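Aug 19, 2019. Notes for the Plosdale session on night-flow analysis. Slot is 30 minutes with questions. Slide numbers in brackets.

**[1] Title**

- Skip the bio. Say where the data comes from: the Grillden district, one inlet meter, one pressure logger at the high point.
- Define the term once. Minimum night flow is the lowest inlet flow over a full hour between 2 and 4 a.m.

**[2] Why night**

- Legitimate demand is at its lowest, so leakage makes up most of what passes the meter.
- Pressure is at its highest for the same reason. Leakage measured at night overstates the daily average and has to be corrected before anyone multiplies by 24.
- Pause here. Most errors in submitted reports come from skipping the correction.

**[3] The Grillden baseline**

- Logging interval was 10 minutes. Shorter is better for step tests, but the battery suffers.
- We kept 44 nights out of the March and April record. Nights with hydrant use or a tank refill were dropped.
- Point at the flat section of the trace, then at the step. The step is a service line, found under the bowling alley parking lot.

**[4] Pressure correction**

- Leakage varies with pressure raised to an exponent. Rigid pipe sits near 0.5, plastic pipe with long splits goes well above 1.
- We used 1.0 for the mixed network. Say so plainly and show the result for 0.8 and 1.2 as well.
- If asked about fitting the exponent from data: possible, but it needs a controlled pressure drop and a quiet night. Refer to backup slide.

**[5] Customer night use**

- Subtract it before calling the remainder leakage. Large users get their own loggers. The Jaunzems laundry runs a night shift and would otherwise look like a burst main.
- Toilets that run all night count as customer use in our method. Other utilities treat them differently, so comparisons between towns need care.

**[6] Step test**

- Close valves in order, farthest from the inlet first. Wait for the reading to settle before the next one.
- Almost 14 percent of the excess flow stayed after the last step. We put that down to a valve on Grirnero Road that does not seat.
- Do not go into valve repair. It takes over the question period every time.

**[7] Last slide**

- Leave the correction formula up during questions. Spreadsheet goes out with the handouts.

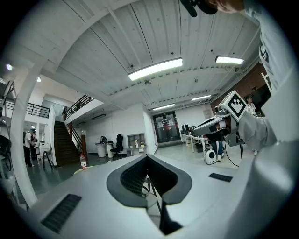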